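3.2 Setting and participating units

The study was carried out in the outpatient services of two sites, Dudwood and Prarari, both of which had moved to shared medication review for older adults before the study period began. At Dudwood, reviews are led by a clinical pharmacist who sees the patient before the physician does. At Prarari, the physician opens the review and refers to the pharmacist only when a change is being considered. The difference was kept on purpose. Our interest was in how discharge medication lists are reconciled under ordinary conditions, and imposing a common sequence would have removed the variation we wanted to study.

Both sites use the same electronic record, Nolo, but with local configuration. Dudwood requires an indication to be entered for each drug before a list can be closed. Prarari does not, and indications there were recovered from free text by two reviewers working separately (Coelho and Sisay). Where the reviewers disagreed, a third (Villanueva) read the full note and made the final assignment. Agreement before adjudication is reported in Section 4.1.

3.3 Sample

Patients were eligible if they were 78 years of age or older at discharge, were taking at least three regular medications, and had a follow-up visit scheduled at the same site. Patients discharged to hospice were excluded, as were those whose medications were managed entirely by a long-term care facility. After exclusions, 88 patients remained. We did not replace patients who missed the follow-up visit; they were kept in the analysis of list accuracy at discharge and dropped from the analysis of accuracy at follow-up.

Recruitment began in May and followed the order of discharge. No attempt was made to balance the sites by diagnosis. Patients with a recorded cognitive impairment were included when a family member or other caregiver was available for the interview, and in those cases the caregiver's account was treated as the primary source. This choice has consequences for the comparison of reported and recorded doses, which we take up in Section 5.

3.4 Measures

The main measure was the number of unresolved discrepancies per patient at follow-up. A discrepancy was defined as any difference in drug, dose, frequency, or route between the discharge list and the list obtained at interview. It was considered resolved if the record contained a stated reason for the difference, whether or not the reviewers agreed with that reason. Differences between brand and generic names were not counted. Drugs taken as needed were recorded but analyzed separately, as patients described their use of these in terms that could not be matched to a prescribed frequency.

Each unresolved discrepancy was graded for potential harm using the Kumarasinghe scale, which has four levels. We collapsed the upper two levels for analysis. The scale was developed for inpatient use, and its wording refers to monitoring that would not be available at home; the raters were told to read such references as applying to the next scheduled contact with any clinician.

Secondary measures were the time taken to complete the review, the number of contacts between the site and the community pharmacy, and a short caregiver workload questionnaire of 13 items. The questionnaire was given by telephone. Items left blank were scored as missing and were not imputed. 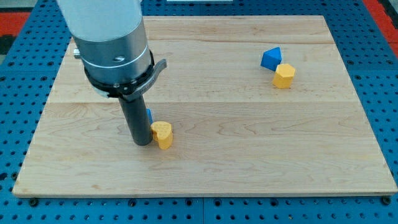 Figure 3. Lower section of a robot arm with a rod-shaped tool, over a wooden board on a blue perforated table.

3.5 Interview procedure

Interviews were held in the patient's home where possible and by telephone otherwise. The interviewer (Alemneh at Dudwood, Bogale at Prarari) asked the patient or caregiver to bring out every medication in the house, including those no longer in use, and recorded the label of each before asking how it was taken. Asking in this order lengthened the visit but reduced reliance on memory. In pilot interviews, patients who were asked first to name their medications tended to leave out eye drops, inhalers, and patches.

Interviewers did not have access to the discharge list. If a patient asked whether a drug was being taken correctly, the interviewer replied that the question would be passed to the clinic, and did so the same day. A finding that either interviewer considered urgent was reported to the on-call physician before the interview ended. These cases were kept in the analysis, with the discrepancy recorded as it stood before the call.

3.6 Analysis

Discrepancy counts were modeled with negative binomial regression, with site, number of regular medications, and interview mode as predictors. Caregiver presence was added in a second model. The sites differed in the proportion of interviews held by telephone, and for this reason we also report results for home interviews alone. Review time was log-transformed before analysis.

We did not adjust for multiple comparisons among the secondary measures, and the corresponding intervals should be read as descriptive. With only two sites, the effect of review sequence cannot be separated from other differences between them – staffing, distance to the community pharmacy, and the required indication field among them – and the site coefficient is not interpreted as an effect of sequence. The analysis plan was fixed before the follow-up lists were opened and was changed once, in October 2023, when the as-needed drugs were moved to a separate model.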